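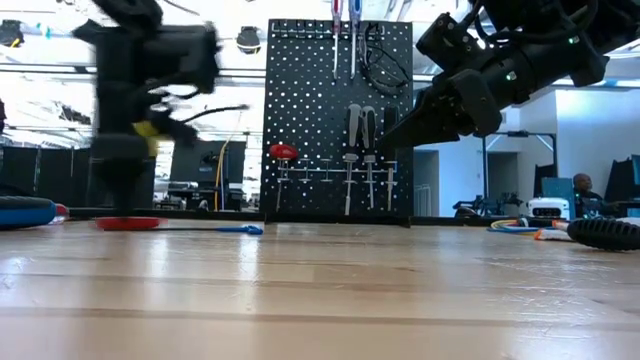

Oda Nygård

Polling Place Inspection Checklist, with Comments
Jirkar District, March round

Inspections are to be completed before voting equipment is delivered. Mark each item Yes, No or Not Applicable, and enter comments where the answer is No.

1. Main entrance is at least 36 inches wide and stays open without being held.
Yes.

2. Step-free route from parking to the voting room.
No. The side ramp is sound, but the gate at its foot was locked at 8 a.m. The district office has asked for a key to be left with the presiding officer.

3. Room capacity is posted and suits the number of registered voters.
Yes. The precinct has about 600 voters on the roll. Posted capacity is 26 persons, including staff.

4. Voting booths can be placed so that no voter's ballot is visible from the line.
Yes, if the booths face the north wall. The floor plan submitted by Mr. Bakos shows them facing the windows and must be redrawn.
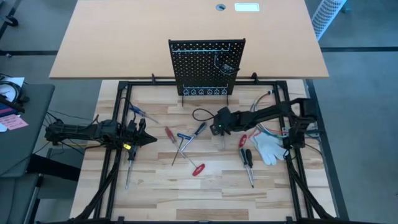
5. Campaign material removed from the building and its grounds.
No. Two posters for council candidate Casimiro Lorente remain on the fence along Backlund Street. The campaign was notified in writing. Reinspect on the morning of the vote.

6. Ballot box seals match the numbers on the delivery sheet.
Not Applicable at this visit. Seal 19 was reported missing from the sheet and will be checked on delivery.

7. Emergency exits marked, lit and clear.
Yes. Stacked chairs must not be returned to the rear corridor.

8. Notices posted in all required languages.
No. The notice on assistance for voters is posted in one language only. Replacement copies are on order from the printer, Prollus.

Overall result: conditional approval. Items 2, 4, 5 and 8 must be closed before the room is opened to voters.

Second reader: Silvia Hubáček
Copies to: district office; presiding officer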